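This site uses cookies to improve your visit. By continuing to browse you accept our cookie policy. Accept | Manage settings

Household Tasks Working Group
Minutes of the March meeting, Skurkari

The meeting was called to order at 2:10 p.m. with Nikau Fairweather in the chair. Baldur Lund took the minutes. Members from Fluvico and Olteanu attended in person. Skosuteck sent apologies.

1. Minutes of the previous meeting
Approved with one correction. Under item 4, "dish rack" should read "dish drainer."

2. Table clearing and setting
Mr. Lund presented the results for the period. The group had logged 1,110 attempts across all table tasks. Of these, 429 were completed with no help from an operator. Members agreed that the figure should be reported as it stands and should not be combined with the operator-assisted attempts.

Fluvico asked whether the working group was now in a position to say that a machine can set or clear a table in a home. The chair replied that it was not. A person does the same work in a fraction of the time and does not need the table prepared beforehand. Olteanu asked that this view be recorded.

Discussion turned to utensils. Flat items lying directly on a hard surface remain the main cause of failed grasps – the fingers close above the handle or push it along. Items standing in a bowl or cup give better results, although two handles close together are often picked up as a pair.
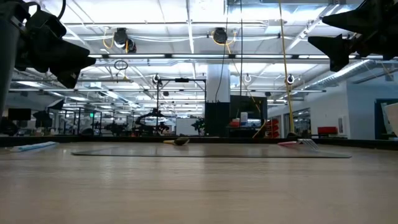
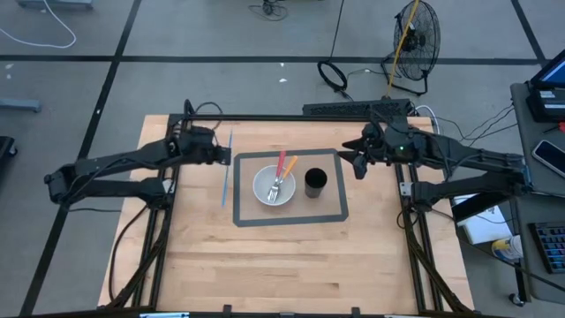 Item 2, table work. First picture: small items on and around the gray mat. Second picture: two utensils in a bowl, with a black cup to the right.

Olteanu proposed that bowls and cups be scored separately from utensils in the next round. Fluvico preferred a single score for the whole table, on the grounds that a customer would judge the whole table. After discussion it was agreed to report both.

3. Shop-floor tasks
A written report from Skosuteck was taken as read. Sorting of like parts into bins is considered close to regular use. Bagging and labeling are not. The chair noted that the report gave no times per item and asked that these be supplied.

4. Next round of trials
The group approved 150 attempts for each table task. Placement of items will be varied between attempts, and the operator will step in only on a spoken request from the observer. Mr. Lund reminded members that log sheets must be returned within 14 days.

5. Other business
Fluvico asked that wiping and folding be added to the task list. Wiping was accepted. Folding was deferred – members did not agree on what would count as a finished fold.

Actions
N. Fairweather: request item times from Skosuteck.
B. Lund: revise the score sheet and circulate it.
Olteanu: draft the wiping task.

The meeting closed at 3:45 p.m.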